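The Second Planner

Merrick had the log open at line 2350 when Faulkner came in and put his coat over the back of the other chair.

"It stopped again," Merrick said.

"Stopped or failed?"

"Stopped. The planner returned a valid path and the controller didn't take it. State is HOLD. Grip force is steady. It has been holding a fork for eleven minutes."

Faulkner sat down. Pululer was the planner they had inherited from the Barow site, and it had two modes. The first searched for a path from where the arm was. The second searched backward from the goal and met the first partway. Velum, the perception layer, fed both of them a map of the free space, updated at every cycle. When the two searches disagreed about the map, the controller was supposed to throw out the older one and go on.

"Timestamps?" Faulkner asked.

"Same on both. I checked by hand."

He brought up the wrist view on the left monitor and kept the log on the right. 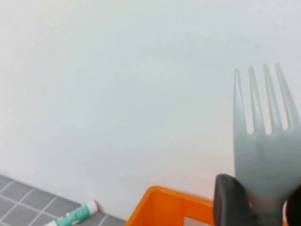

"Why would it hold if the path is valid?" Faulkner asked.

"The controller compares the map version the path was built on with the version it has now. If they differ by even one update, it holds and asks for a new plan. By the time the new plan comes back, the map has moved on again."

Faulkner read the version check twice. It was McAlister's code, written in January, with a comment above it that said only "strict for now." McAlister had left in the spring.

"A plain wall gives Velum almost nothing to match on," he said. "The depth estimate drifts by a millimeter, it publishes a new version, and the path is stale."

"So we loosen the check."

"By how much?"

Merrick didn't answer. He scrolled up to cycle 1007, where the first hold had been recorded, and then down again. Every request was identical apart from the version number. The arm had asked for permission to move, received it, and found each time that the permission applied to a room slightly different from the one it was in.

He typed a tolerance of two millimeters, saved the file, and didn't run it.

"Write down who changed it," Faulkner said.

Merrick deleted McAlister's comment and put in his own: "Tolerance added, September 25, 2020, B. Merrick." He looked at it, then added "for now" and started the build.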